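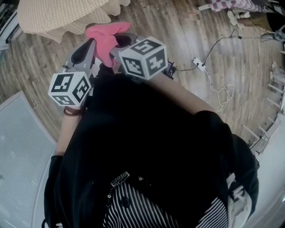

A bright pink cloth held in a hand-held gripper. Each finger carries a cube of printed markers so that software can follow it.

How many times does a towel have to be folded?

The answer I was given in the first week was 300. By the second visit it had become 3592, and the person who gave me the new number did not seem bothered that it was 11 times the old one with change left over. "It depends what you mean by a fold," said Leobardo Beltrán, and then he went off to find a charger.

Beltrán runs data gathering for Gakstead, a young company that wants to sell a household robot called Ririsar. Ririsar will tidy your bedroom. That is the pitch, anyway, and the slides I was shown on 29th September say it will be doing so in paying homes by December of next year. What exists today is a learning system, a pair of arms in a back office, and a great many people picking things up.

The picking up is the business. A language program could be fed on books and web pages that were already lying about. There is no such pile for the feel of a blanket between two fingers, so companies like Gakstead pay people to make one. The collector holds a gripper with the same kind of fingers the robot will have, and does chores with it. The marker cubes tell the software where each finger is. The rest is supposed to follow.

I spent three sessions watching it not quite follow. A collector pinches a cloth, lifts it, carries it somewhere and lets go. Each go is called an episode. Episodes get a label and a grade, and the bad ones are meant to be thrown out. Beltrán told me the team keeps nearly everything. Egan, the software that does the grading, passed an episode I saw in which the cloth was dropped twice and then kicked, lightly, toward where it was supposed to be. I asked whether the robot would learn to kick. "It hasn't got feet," Beltrán said.

Fair enough. But it does point to a hole in the whole plan. People cheat all the time when they do housework. We use a knee or a chin, we shake a sheet and hope. Put a gripper in someone's hand and they lose most of those tricks, which makes the recordings closer to what the robot can manage, and also makes them slow, odd and nothing like how anyone treats laundry. The company calls this a feature. I am willing to believe it might be one. I would like to see it tested.

Refugio Salinas has more reason than I do to want that. She spent six years writing control software for factory arms and now advises a small fund that looked at Gakstead and passed. Her complaint is about where the examples come from. "They have 401 hours from a handful of rooms," she told me. "Same floors, same blankets, same few collectors. You can get a lovely demo out of that. Then you go to my mother's house."

When I put this to Beltrán he agreed with more of it than I expected. The rooms are being changed, he said. Furniture gets moved between sessions, cords and shoes are left where they fall, and collectors are told not to clean up first. A home is messy and the recordings should be too. He also said a second round, named Jandosura after the street where it began, will go into homes the company does not rent. He had no start date for it.

I tried the gripper myself for an hour. It is tiring in a way I had not thought about – the wrist does work the fingers would normally share, and by the end I was snatching at a pillowcase like someone trying to get a ticket out of a parking machine. My episodes are in the set now. I asked for them to be taken out and was told, pleasantly, that variety is good for the model.

Perhaps it is. The trouble is that every weakness I raised came back to me as a strength. Clumsy episodes teach recovery. Cluttered rooms teach toughness. Too few rooms will be solved by more rooms. It is hard to think of a result that would persuade anyone at Gakstead that the method was wrong, and when I asked Beltrán to name one, he thought for a while and said they would probably gather more data first.

The arms in the back office did run for me once. They picked up a hand towel on the third attempt, folded it in half and put it down crooked. A folded towel is a folded towel, and a few years ago I would have been impressed. I asked to see it done with a towel I had brought from home, an old one with a frayed hem. The team said they would rather wait for the next version. The towel is still in my bag.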